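Unit 6: Song Structure and Arrangement in Electronic Dance Music

Course instructor: Tala Farah
Leltstead School of Music, Department of Popular Music Studies

6.1 Building from the loop

Most dance tracks begin as a short loop of four or eight bars. The producer's main task is to turn that loop into a piece with a clear shape. Students should be able to identify the intro, build, drop, breakdown and outro by ear, and to mark the bar number at which each one starts.

The intro and outro serve the DJ. They usually carry drums and little else, so that two records can be mixed without a clash of keys. Radio edits often remove both sections. 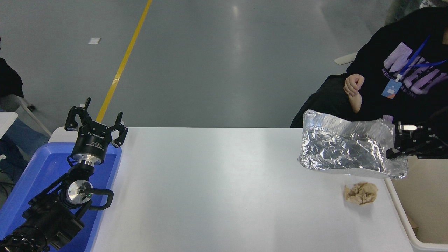

The build raises tension before the drop. Common methods include a snare roll that doubles in speed, a rising filter and the removal of the bass. In "Justo" by Darwish, the bass is absent for 18 bars – an unusual length, as most producers work in multiples of four. The two extra bars delay the drop past the point where a listener expects it.

6.2 The breakdown

A breakdown reduces the texture and often introduces the vocal or main chords. Compare the two versions of "Pridari" on the listening list. Nabil Ghanem's original holds a single pad for 40 seconds. The Khalil Dabbas remix keeps a closed hi-hat running throughout, and the pulse is never lost.

Required listening: tracks 1 to 17, course playlist.

Assignment: Submit a bar-by-bar chart of one track from the list, with a short commentary on its second drop. Charts are due by noon on 4 Apr 2023. Late work should be sent to the teaching assistant, Ziad Haddad.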